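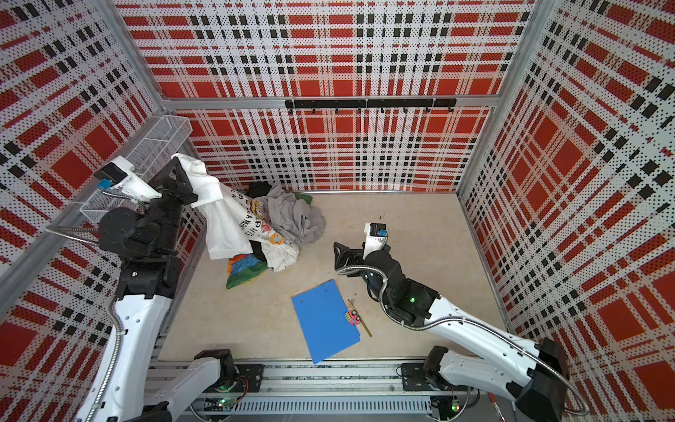
Friday, October 15, 2021

So I've finally given in and started learning the accordion. I know! I've been going on about it since January, mostly to people who were trying to eat their lunch, and then my neighbour in Trotbridge had one going for 64 quid with the case thrown in and I ran out of excuses.

It's a little red Brimo, older than I am, with one key that sticks if the weather's damp (so, most days). I had pictured something you could sling over your shoulder and wander about with. It weighs a ton. The first evening I played sitting on the edge of the bed and the next morning I couldn't turn my head to the left, which made the roundabout at Gronstead more exciting than it needed to be.

My teacher is called Tarmo Žukauskas and he does lessons above the key-cutting place on Tuesdays. He's very patient and very keen on bellows. For the whole of the first lesson I wasn't allowed to press anything, I just had to open and close the thing slowly while he counted. I felt a right idiot, but by the end I could hear what he was on about, because when I pull too fast the note sort of yelps. Two weeks later I was let loose on the right hand, and then came the buttons.

The buttons! You can't see them. They're round the far side, all the same size, and you find your way by feeling for the one with a dent in it, which is C. I spent almost 43 minutes on Sunday playing what I thought was C and was F. It sounded all right to me, which is a bit worrying.

The tune I'm working on is a waltz out of a book by someone called Zariņš, number 7, no title. It goes along nicely for a page and then halfway down the second page the left hand has to jump and everything falls to bits. I've played that bar so many times that my other half now hums it while doing the washing up, mistake included.

Things I'd tell anyone thinking of taking it up: get decent straps before you get anything else, mine were cracked right through and the new ones made more difference than a month of practice. Sit on a hard chair. Play in the afternoon if your walls are thin. And do try one on in a shop first, because the sizes vary a lot and a big one is a beast (the really posh ones in the window in Gronstead start at 200 a month on the never-never, so I didn't go in).

Tarmo wants me to come along to the slow session at the pub before Christmas. You sit at the back and join in with whatever bits you know. I know one page of a waltz. I've said I'll think about it, and I've already been looking at what to wear.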